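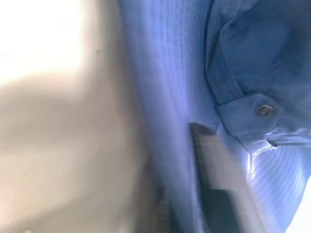

The river used to freeze hard enough to drive on, one Durnatstead reader wrote to us this spring, and now it skins over for a week and goes out again. The letter ran to two pages and asked why the town still plans its winters as if the old ice were coming back.

It is a fair question. Durnatstead sits 3 miles below the Tristby dam, and for most of the last century its January ice was part of the local economy. Hay went across it. So did firewood, and once a whole schoolhouse. The parish kept a log of the dates when the ice closed and opened, and the log has 445 entries, some of them just a word and a set of initials.

Read in order, the entries show the season getting shorter. The change is slow through the early pages and then quick. In the past 20 years the river has closed late more often than not, and in two of those winters it never closed at all.

Warmer air is the main cause, but the log can't separate that from everything else that happened to the river. The dam lets out water from the bottom of the reservoir, and in winter that water is warmer than the surface. The Skesto paper mill discharged warm water upstream until it shut down. Salt from the Garcia Road bridge drains straight into the shallows.

A shorter freeze has effects that are easy to miss. Ice used to hold the banks in place through the January storms. Without it, waves cut into the clay, and the lower footpath has been moved back twice. Fish that spawn in cold, still water have shifted toward the deeper bend by the old ferry landing.

The town's flood plan still assumes an ice jam in March. It says little of winter rain on bare ground, the cause of the last 3 floods. A revised draft is open for comment at the town office until May 31, 2018, and the log can be read there on request.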